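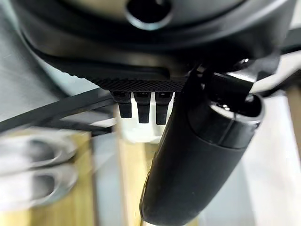

Fingers in, at the Matcombe shared workshop.

Quarter to eleven at night and the left wrist is buzzing again. Not a good buzz. The build is called Zekska, a two-armed tidying robot, and it has eaten every spare evening since April. The Matcombe lot meet over a tyre place, bring their own biscuits and argue about cable ties.

The plan was simple enough. Pick up soft things, put them back on a shelf. Frames from Malik, secondhand. Motor boards from Flirnberg, 76 quid each and two dead on arrival. Total spend so far 3015 pounds, and thats without the kettle.
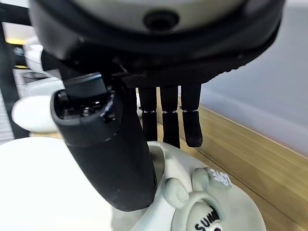
Thumbs are the hard part. Fingers will curl round nearly anything, but a thumb has to know when to stop, and the code for that is 700 lines of guesses. Version 11 squeezed too hard. The next one let go for no reason at all. Somebody suggested a softer pad, somebody else a slower motor — both got tried, on the same night, so no one knows which one helped.

Slippers next. Awful things for a robot, all opening and no edge.
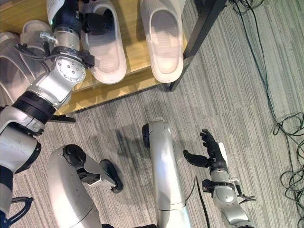

Start with the cables, one reader wrote in after our last piece, becuase every home build I've seen dies of a snagged lead long before the software gets a chance.

Fair. The leads are on the list, under the wrist and the dodgy power supply. Clips have been ordered. Wrong size, reordered.

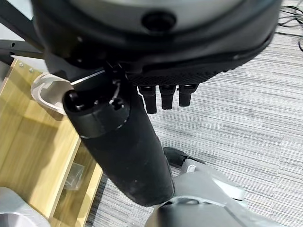 Two arms is one too many for a first go, according to another reader, who would have got a single gripper working properly and left the fancy hand for next winter.

The workshop heard that one a lot in spring. They're keeping both. Next job is the wrist bearing, then a full run at the shelf with the speed turned up a notch.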